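Drasteo: is the Hedegaard fight bugged, or am I missing something?

rooksalt
Posts: 212
Stuck on the second boss in Flumdale, the Hedegaard. I'm on normal, level 20, with the long spear. The in-game guide gives it 3,000 health. I get it under half, it goes into the shell, and when it comes out the bar is back near the top. Third night on this. Does the shell phase always heal it?

mintferry
Posts: 1,408
It heals if any of the small lamps are still lit when it goes into the shell. Put out both before you push it past half. The left one is easy, the right one sits behind the pillar and you need a thrown weapon for it.

I keep a bow in the second slot for this fight only.
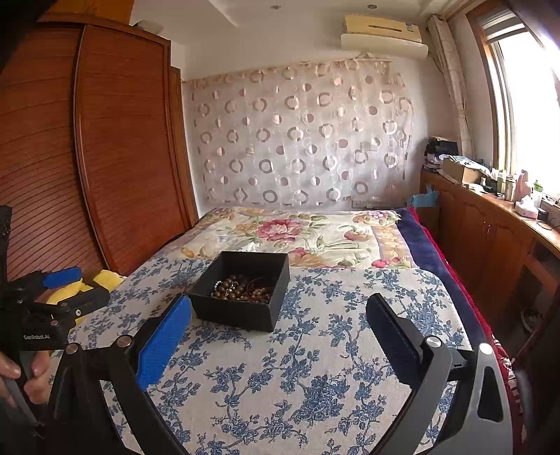

The bow does almost nothing to the boss, so swap back once the lamps are out. Also don't stand on the bridge when it comes out of the shell. The slam reaches the whole bridge.

oldgravel
Posts: 87
That used to be right but I think the patch in May changed it. I put out both lamps last week and it still healed a bit. I wrote down the number when it went in and it came out with 2,425. So the lamps lower the heal, they don't stop it.

mintferry
Posts: 1,408
Were you playing with a partner? In co-op each player gets their own pair of lamps, and you can't see the other pair unless you walk over to that side.

oldgravel
Posts: 87
Solo. I'm on the console version if that matters.

tessel_8
Posts: 36
It might. Console was one patch behind for a while. I'm on PC and with both lamps out I get no heal at all.

I don't agree about the bow though. Throwing knives from the Astport trader are cheaper and you can use them while moving. What I do:

1. Buy knives in Astport before you take the ferry. You can't go back once the gate shuts.

2. Go in from the left and hit the near lamp with the spear.

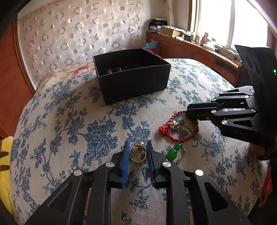 3. Run to the pillar and throw at the far lamp as soon as the boss roars. It stands still for the whole roar.

4. Only now start on the boss. Stay by its back legs.

rooksalt
Posts: 212
I didn't know the lamps could be put out – I thought they were scenery. No knives on me and the gate is shut, so it will have to be the bow. Will try it tonight.

mintferry
Posts: 1,408
Bow is fine. Knives miss a lot from that angle if you ask me.

tessel_8
Posts: 36
They miss if you throw before the roar.

rooksalt
Posts: 212
Beat it on the 2nd try with the bow. Both lamps out, no heal. I'm on PC, so oldgravel could still be right about console.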